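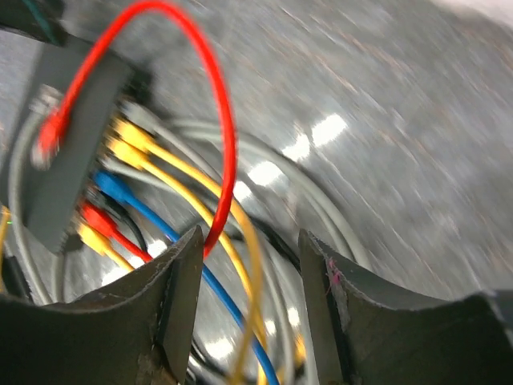 Erkurik Floor Items
Data card and README
Last revised February 18, 2025

Summary

Erkurik Floor Items is a set of 2476 labelled stills of ordinary things lying on a floor: network leads, a network switch, folded and crumpled textiles, bedding and a plastic basket. The labels are meant for work on tidying and sorting, in particular on telling one cable from another where several cross. The set is divided into 51 sessions. All stills from one session share a session number and must be kept on the same side of any train/test split.

There are 11 item classes. The class list is fixed for this release. Requests for new classes should be raised against the Pacheco branch, where the next release is being prepared.

Contents of the archive

stills – the image files, one folder per session
labels – one JSON file per still, same base name as the still
classes.txt – class names in index order
sessions.csv – session number, floor covering, list of items put out
CHANGES – differences from the December release

File names are lower case throughout. Older scripts that expect a capital letter in the session folder will fail on Linux and should be updated.

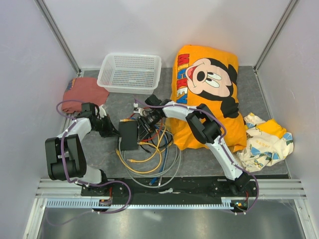
Textiles are labelled by shape at the time of the still. A cloth that lies in flat layers is "cloth_folded", even if the fold is loose. A cloth with no readable fold line is "cloth_crumpled". The red cloth is folded and the cream printed one is crumpled in the same session, so colour alone must not be used to guess the state. Prints on cloth are not labelled separately.

The orange Mickey Mouse piece is "bedding". Earlier drafts had one label for a pillow and another for a pillowcase, and the two annotation passes disagreed too often to keep both. The printed name down its left side is recorded in the "text" field as MICKEY, in capitals, with no attempt to note the colour of each letter.

The white plastic basket is "basket". The field "basket_state" takes empty, part or full. Where the floor is visible through the perforations, the outline still follows the outer rim and sides as one closed polygon – holes are not cut out.

Sources and storage

The items come from two places. The textiles, bedding and basket are from the Maria household list; the switch and leads are from the Pitville equipment list. Neither list is distributed with the set. Item identifiers in sessions.csv begin with M or P accordingly.

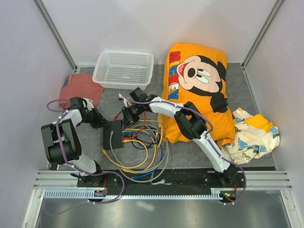 4 min read · labelling notes, part 2 of 2

Overlap and occlusion

Items that touch are outlined separately. If one item passes under another, the hidden part is left out and the field "occluded" is set to true. The red cloth reaching under a corner of the basket is the usual case, and so is the cream cloth tucked against the bedding. Do not extend a polygon to where the hidden edge would probably be.

Creases in the bedding are not item boundaries. Two early sessions had the gathered corners labelled as separate cloths. These have been corrected.

Network switch

The switch is "switch" in all views. Seen from above it reads as a flat dark rectangular box and was confused with a power supply in the first pass. If a still gives no port, plug or lettering to go by, set "confidence" to low and leave the class as it is.

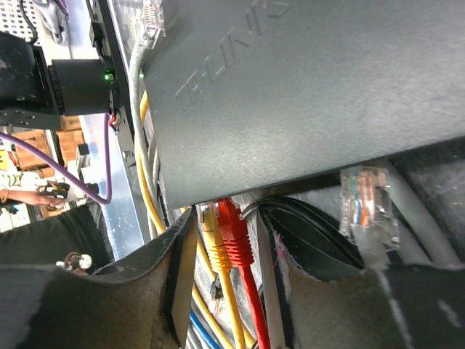

Lettering on the casing goes in the "text" field if it can be read. TP-LINK is moulded in the same grey as the surface around it, so it disappears at some angles; leave the field blank in that case and do not copy it across from a neighbouring still. A lit indicator is recorded as "led: on" with its colour. No meaning is attached to the colour.

Cables and plugs

Each lead is one polyline, drawn along its centre from one visible end to the other. Colour is taken from the outer jacket: yellow, red, blue, grey or black. Boots are part of the lead. A clear plug takes the colour of the cable it is fitted to, with "plug_clear" set to true, and the conductors inside are ignored.

"seated" is true only if the plug can be seen entering a port. For a plug hanging free it is false. For anything else it is unknown. Users training on connection state should filter out unknown first.

Where leads of the same colour run together and cannot be followed singly, label the run as "bundle".

Known problems

Grey leads on the grey floor are under-labelled. Fast-moving stills have soft edges, and the polylines there may be off by several pixels. Thin wires were added late and are missing from the lower session numbers.

Checks

Run check_labels.py from the top folder before sending corrections. It reports open polygons, unknown class names and stills without a label file. Corrections should list the session number and the file name, one per line.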